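Line-drying, week whatever

So I finally did it, I gave up the dryer for the whole of September. Birdie Strickland next door has been after me about this forever (she has a line across her yard that could hold up a bridge) and on Friday she walked over with a bag of old pins and a look on her face. Fine, Birdie!

First thing I learned is that 80 feet of line sounds like a lot until you hang two sets of sheets on it. I had pillowcases on the porch rail and socks on the tomato cages. My neighbors have seen all my socks now.

Jeans are the worst. They come in stiff enough to stand in the corner by themselves. T-shirts do great if you hang them from the hem, and I stopped getting those little shoulder bumps once I switched.

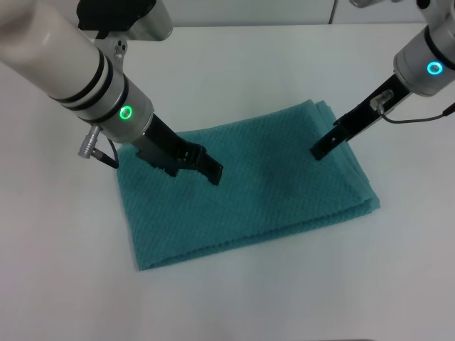 Do towels come out scratchy on the line?

Thick terry ones do, especially on a still day, but a hard snap before you hang them helps a lot, and so does a few minutes of rubbing them between your hands when you bring them in.

I tried vinegar in the rinse too and couldn't tell the difference, though my sister swears by it. Half a cup, she says. I may have used more than half a cup, the laundry room smelled like pickles until supper.

Rain got me twice. Both times I was at the store, both times it was sheets. I'm looking at one of those fold-out racks for the spare room now, so if you have one you like, leave me a comment and tell me if it tips over when you load up one side.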